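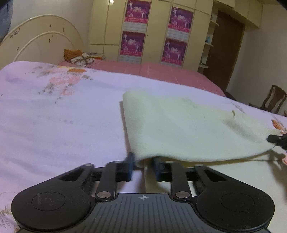 Dye notebook, Saturday, September
Goldenrod, second go

Started the big pot before breakfast, which I always regret by ten o'clock and always do again. It was grey and mild, so the garage door stayed up all day and the smell went out to the neighbours instead of up the stairs. Goldenrod cooking smells like a wet hayloft with celery in it. I don't mind it at all, but I know I'm on my own there.

Bożena and I picked Thursday evening's worth of flower heads along the rail trail at Iston, the stretch past the culvert where it grows up to your shoulder. We took only the tops, and only where it was just coming into full bloom. Last year's lot was picked too late, half of it already gone to fluff, and I'm convinced that was most of the reason for the khaki. After stripping off the leaves and shaking out the beetles (so many beetles, sorry beetles) it came to 2,000 g on the kitchen scale, in two bowls.

The yellow-green piece is on the spare bed with the floral sheet under it. I like it more than I expected to. It's pale, a good deal paler than what I had in mind when I was standing in the field in all that gold, but there is something soft about it, a bit like the inside of a cucumber, and against lavender-white it looks greener still. Worth remembering when choosing what to put it next to. On the garage bench under the tube light I would have called it plain yellow and moved on.

The pot

Used the old Lapiņa stockpot, the one with the dent and the riveted handles, because it's the only one big enough to let cloth move about. Covered the flowers with rainwater from the barrel. Our tap water is hard and I've had enough dull colours out of it to last me.

Brought it up slowly and held it for an hour. I had meant to stay well under a simmer, but I was on the phone to my sister and when I came back the thermometer said 91. That's hotter than Themis likes for yellows. He says you cook the brown out of the stems along with everything else, and his samples are certainly brighter than mine. I turned it right down and left the lid off. The liquor was the colour of strong apple juice by then, and I strained it twice through an old pillowcase, squeezing the flowers out at the end, which I probably shouldn't have done either.

Mordant

Alum on everything, same as last time, with the cotton getting its tannin bath the night before. I used the gallnut powder from Masano, and that's the end of the tin. It's finer than what we used to get and doesn't leave the gritty bits in the folds. Must remember to put it on the shopping list, and not on the back of an envelope this time.

The cotton went in damp and I stirred it with the broom handle every few minutes for the first half hour, then got lazy. There is one blotchy corner on the second piece and I know exactly whose fault that is. Wool skeins went in afterward, in what was left of the bath, and came out a much richer yellow than the cotton, even second in line. Wool just grabs it. Every single time I am surprised, and every single time I've written in this notebook that I shouldn't be.

Iron

Tried a splash of the rusty nail water on nine test strips, each dipped a bit longer than the one before. The first few hardly changed. In the middle they go a lovely mossy olive, and then all at once you're into a flat army green that I don't care for. Strips are pinned in order on the corkboard by the freezer, shortest dip on the left. Please don't tidy them, Bożena, I haven't written on the tags yet.

The jar smells dreadful and wants a better lid. It's on the top shelf, well away from the cooking things, and the spoon with the red tape on it lives with it and goes nowhere else.

Visitors

Themis Tzavaras came by after lunch with a bag of black walnuts still in their hulls and stayed until four. He thinks we should give up on the cotton for the guild table and do all wool, and he may be right, but people do ask for tea towels, and you can't dry a plate with a skein. He also looked over the pot and said, very kindly, "Well, it's a colour." We had the rest of the plum cake.

He has lent me his Zonow scale, which reads much finer than the kitchen one, so I can finally weigh the alum properly. It's in the drawer with the pH strips. It needs to be level or it wanders.

For next time

Keep it cooler, and leave the phone in the house.

Strip the stems right back to the flower. I was sloppy with the last bowl.

Try a pinch of chalk in half the bath to see if it warms up. Bożena did this at her mother's with marigolds and got something near orange, although she can't remember how much she put in or even whether it was chalk.

Lightfastness strips to go in the south window, half covered with cardboard, and checked at Thanksgiving.

Walnut hulls are soaking in the white bucket with a brick on the lid. Wear gloves. I didn't, and my thumbs are going to be brown for the week.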